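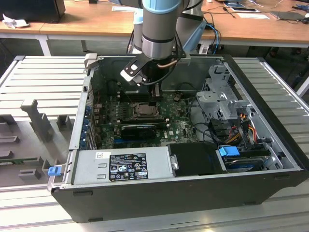
Stiltwood extends collection of used desktop computers

The town of Stiltwood will accept used desktop computers at its Rillberg Road depot through the end of June, the public works office said. The collection had been scheduled to close in May.

Residents may bring up to 10 items per household. Towers, monitors, keyboards and power supplies are accepted at no charge. Printers and televisions are handled under a separate program and carry a fee.

The depot took in 1254 computers last year. Of these, 197 were repaired and passed on to schools and the public library. The remainder went to Skandix, the contractor that recovers copper, aluminum and circuit boards under an agreement with the town.

Leonora Macaraeg, who manages the depot, said hard drives should be removed or erased before drop-off. Drives left in place are shredded on site – owners can request a certificate at the front desk.

Loose lithium batteries must be handed to staff separately, with the terminals taped. Damaged or swollen batteries are not accepted and should be taken to the hazardous waste counter.

The depot is open from 8 a.m. to 4 p.m. Proof of address is required.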